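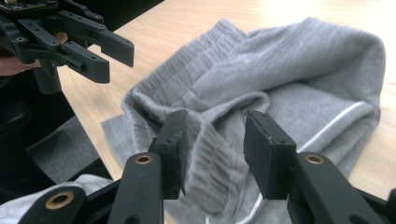
Figure 5. Gray fleece garment on a light wooden tabletop, with the ribbed knit visible.

4.2 Why people stop wearing the soft stuff

I went into this part of the study sure that pilling was the villain. Everybody complains about pilling! In the wardrobe diaries, though, the little fuzz balls hardly came up once people had owned a piece for a year or more. What they wrote about (over and over, sometimes with real grief) was the ribbing. Cuffs went slack, waistbands rolled, and a pair of pants that had been fine for the grocery store got moved to the "house only" drawer. Ribbed knit of the kind in Figure 5 does a lot of stretching compared with the fleece next to it, so maybe I should have seen that coming.

The diaries gave us 1636 entries, and 1531 of them were complete enough to code. Zuzana Skála and I each read the whole pile separately, then sat down to argue over the ones where we disagreed. Most of those arguments were over the word "tired." Does a tired sweatshirt have a worn-out collar, or is its owner just sick of looking at it? We ended up giving "tired" its own code, and I'm still a little uneasy about that, but splitting it would have meant guessing at what people had in their heads.

One thing I really didn't expect was how much the drawer matters. People in the Jalby group, who mostly lived in small apartments, moved a garment down a rank quickly and then kept wearing it at home for ages. The Siltus group had more closet space and did the opposite – a slack pair got folded, put on a shelf and forgotten until the next big clean-out, usually in March. Aivar Tamošiūnaitė suggested that we treat "house only" as a second life for the garment and time it separately, and that's how Table 2 is set up.

Repair was rare. A few people had replaced a drawstring, and one very determined diarist had cut the cuffs off a pair of pants and sewn on new ones from an old sweater (she drew us a diagram, which I love). Several others wrote that they would happily fix a waistband if they knew how to get the old elastic out without wrecking the seam. That's a skill problem, and a pretty small one, so we come back to it in Section 5.

Laundry habits get their own section too. I'll just say for now that tumble drying turned up in a lot of the entries coded "slack," but our diarists were not consistent about writing down heat settings, and I wouldn't lean on that link very hard.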